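Storage notes: open bins for the play corner

Uvelen has changed its mid-size storage bin, and the new version reaches our shelves on Monday. The item number is still 233. Walls taper slightly toward the base, corners are rounded, and the rim carries molded clips for a lid, sold separately under number 981.

For toy food and soft blocks we suggest one bin per category. Sort on a clear table first, pull out anything cracked, then load the heavier pieces at the bottom. Keep real fruit out of the bins; a banana left under a lid will mark the plastic.
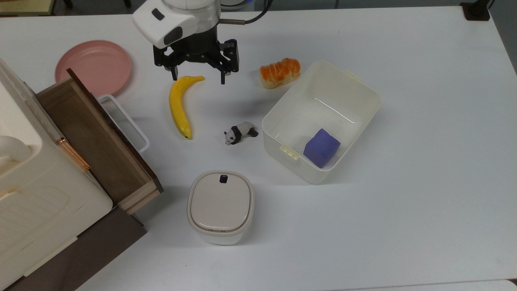
Wash bins by hand before first use and let them air dry with the clips open. Caltow members get 19 percent off both items through the end of August.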